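Can a machine tidy the living room yet?

Khoa Kiều laughs a little when I ask him this. He has worked on home robots at Povance for nine years, and he says that his mother asks the same thing each time he visits.

"She wants to know when it comes to her house," he says. "I tell her, not this year. Last year I told her also not this year."

We met on February 11, 2023, in the apartment where his group makes its tests. The task at the moment sounds very small: take the soft things off a seat and put them in a basket. A child of four can do it, if the child is willing. For the arm it is difficult, as cloth has no fixed shape and looks different each time it is dropped.

"A cup is always a cup," Khoa explains. "With a cloth, I must decide where is the edge, and how deep I can close the fingers before I also pinch the sofa." 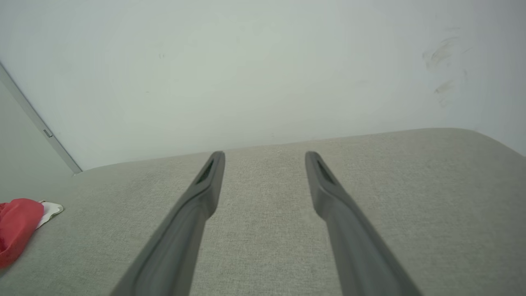 Povance Udura Group, Household Tasks

The red cloth, bunched up at the side of the seat, is the sort of thing he means. The small white piece that pokes out from under it is another problem. Should it go with the cloth, or is it trash? Khoa says that a person decides this without thinking, and that his software still guesses.

In February the group made 1578 attempts with cloth. I asked how many were good, but he preferred to wait for the report. He told me only that 11 of them ended with the arm pulling at the seat cover.

Is it then useful for a shop, where everything is more in order? He believes yes, and sooner than for homes. Folding towels for a store like Lemetti, always on the same table, seems to him possible in a few years.

"But the living room, no," he says. "There I still do it by myself, in the evening."

Interview: Noemi Pruitt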